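# Ninano Household Water Log

Daily meter readings and fixture notes from homes in two towns, Mustov and Henden.

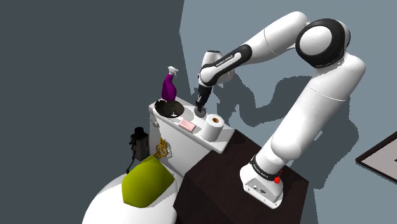 *Toilet tank with a roll of toilet paper on top.*

## What is in it

Each row is one home on one day. There are 143 homes in the current release, and each was asked to log for 24 weeks starting in January. Some stopped early. Their rows are kept and marked `partial`.

| Column | Meaning |
|---|---|
| `home_id` | Random ID, stable across files |
| `town` | `mustov` or `henden` |
| `liters` | Water used that day |
| `tank_type` | `single`, `dual` or `unknown` |
| `leak_note` | Free text, often blank |

## Known problems

- Henden meters round to the nearest 50 liters. Mustov meters do not, so compare weekly totals — daily ones will mislead you.
- Days over 500 liters are flagged `high` but not removed. Most are garden watering or a filled pool.
- `tank_type` was self-reported. Many people left it blank.

## Files

`daily.csv` holds the readings and `homes.csv` holds one row per home. The cleaning script is in `yoon/`, named after the older Yoon survey it was written for. It still expects that survey's date format, so run `fix_dates.py` first.

Last updated 15/03/2024. Send corrections through the issue tracker and include the `home_id`.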